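**Subject: Re: [erkutham-toys] Play kitchen for the fall lending shelf**

On September 15, 2023, Hok-lam Peng wrote:

> Hello all,
>
> I have started sorting the play kitchen things for the lending shelf and I'm stuck on how to bundle them. Last time we sent everything out as one big tub, and in May it came back with half of the Hutano food mixed in with the Jin building blocks. Should we do one big set again, or smaller ones? I also can't tell from the old list what counts as "dishes" and what counts as "appliances." Is a teapot a dish?
>
> Also, does anyone have a basket to spare? The Zenari box has split down one side.
>
> Hok-lam

Dear Hok-lam, and hello to everyone else who is reading along,

Thank you for taking this on! I know how long it takes to go through those tubs, and I still remember the evening I spent trying to match 30 little lids to things that, as far as I could tell, had never had lids.

I would go for smaller sets this time. The big tub was lovely to open, but it was heavy to carry home on the bus, and my own two never got to the bottom of it before it was due back. What they really played with was whatever happened to be on top. I'd suggest 6 sets for the shelf, each with something to cook in, something to pour from, and a handful of food, and then we can keep the rest back for replacements. Two weeks still seems right for the loan – families with a new baby could have longer if they ask.

As for the teapot, I would call it a dish, but I wouldn't lose sleep over it. My daughter uses hers for soup. Perhaps we could drop the headings and write a plain list for each set, with the color next to each item, so whoever checks it in doesn't have to guess which pot we meant. I'm happy to type those up and tape them inside the lids, if you send me your notes as you go (handwriting is fine, I can read yours by now).

The set I'd like to offer as the first one has a basket of its own, so please don't go out and buy anything to replace the Zenari box yet. It's the red-and-white checkered one, and it does nicely for a small helping of play food, with the orange ball and the red and green round pieces in together. The light blue toaster oven, the blue teapot and the teal pot go alongside, and I'd put the purple eggplant down by name on the list, as it's just the kind of thing that rolls under a sofa and stays there. I can bring 20 blank labels when I come by, and we can do the others together over tea if you have the time.

Warmly,
Chia-jung Chuang 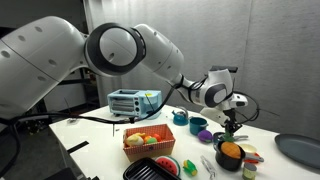
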